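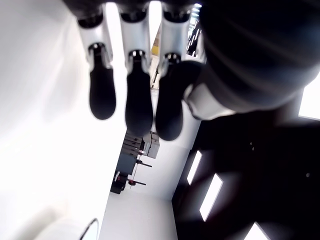 White walls, two months in

So the back room is white now. Walls first, and then I got carried away, and if you've been reading this blog for any length of time you'll know how I used to talk about white rooms (dentist, yogurt commercial, the inside of a refrigerator). I take it all back. Well, most of it.

It was a mustard room when we moved to Medve, and I lived with the mustard for longer than I meant to. It was fine in October. It was kind of cozy in December! By spring I was walking in with my coffee, feeling like I'd climbed inside a manila envelope, and walking right back out to the kitchen.

The light is the thing I can't get over. In the morning it comes in so strong that the wall and the floor sort of run together and I have to squint at where one stops. I tried reading in there at 9 a.m. last week and ended up moving my chair twice. I'm not complaining, I grew up in a basement bedroom and I will take all the glare I can get, but if you're somebody who likes a dim corner, get the sample pot first and live with a patch of it for a while before you commit.

What I used

The paint is Jimau, their flat white, and yes, there are a hundred whites and yes, I stood there holding the little cards like I was playing poker. I went with the plainest one. The warmer ones all turned a bit peachy next to the window and I'd had enough of anything in the yellow family. Two coats of primer over the mustard and then three of the white, and I could probably have used a fourth up by the ceiling, where I can still find a sort of buttery smudge if I go looking for it. I go looking for it a lot.

All in, the whole project came to $195 with the rollers and tape and the good angled brush. I still have the angled brush. I washed it properly for once in my life and it's hanging on a nail in the laundry room like a trophy.

The stuff that came out

Before any of that I had to clear the place, and oh boy. I'd been using it as the room where things go when they don't have a room. I pulled out 19 boxes. One of them was full of smaller boxes. One was labeled "cords??" in my own handwriting, and I kept that one, because the day I throw it out is the day I need the cord.

The Nesto shelves went to a neighbor down the hall and I miss them a little. They were wobbly and I'd screwed the back on the wrong way around, but they held all my cookbooks, and those are now in a stack beside my bed that I trip over at night. I've been looking at a wall-mounted set from Nesatus instead. It's on my wish list, it comes in birch and in white, and I change my mind every time I open the page. White on white seems like a lot? Or maybe it would just disappear, and the cookbooks would look like they were floating. Tell me what you'd do.

Living with it

Scuffs, yes. I got the first one the very first weekend, dragging a chair, and I was so mad I went and sat in the car. A damp sponge took most of it off. I've since bought felt pads for anything with legs, and I keep a jam jar of leftover paint with a tiny brush for the rest of it. Shake the jar well, dab, walk away, don't fuss with it while it's drying. I fussed with the first one and now there's a shiny spot the size of a quarter.

Dust shows up more than I expected too, mostly in the late afternoon when the sun gets low. I sweep more than I used to and I've decided to think of that as exercise.

Next up is the trim, which I've been avoiding, and after that I want to do something about curtains. Linen, maybe, something thin that takes the edge off those mornings without closing the room up again. If you've hung a sheer you loved, leave me the name of it in the comments and I'll go hunt it down this weekend.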